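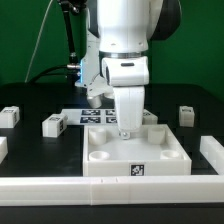 Equal pay claims: what changes for members in February

The provincial labor board has agreed to hear group pay complaints from workers at the same site. Until now, each woman at the Porance plant who thought she was paid less than a man in the same grade had to file alone and wait her turn.

Filing alone meant telling your story several times – to a supervisor, to personnel, then to an officer you had never met. Many dropped out before a hearing was set.

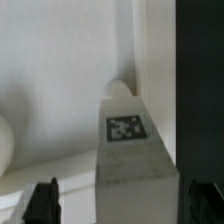 Gaétan Turcotte
Legal Affairs Editor

The first group file covers 514 current and former employees at Porance and its sister company, Ferri. It goes back nine years. Both companies say their pay scales are neutral and that the gap comes from seniority. The women's lawyers say seniority was counted differently after maternity leave, and they want the payroll records opened.

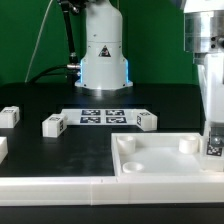 Records are likely to be the hard part. Ferri changed payroll systems twice in that period, and the older files are kept in boxes at a storage firm. The board has given both employers eight weeks to produce them.

"My clients want to see the numbers," said Sheldon Beaulieu, who represents three of the women named in the filing. "If the numbers are fine, the company can show them."

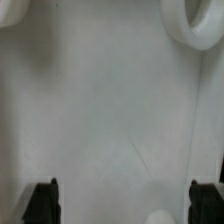
NUNITZ, February – Members who left either company and want to be added to the file should write to the legal desk with their job title, start date and any dates of leave. Pay stubs help but are not required. Names are not passed to the employers until the board asks for the final list. The desk is open until 5 p.m.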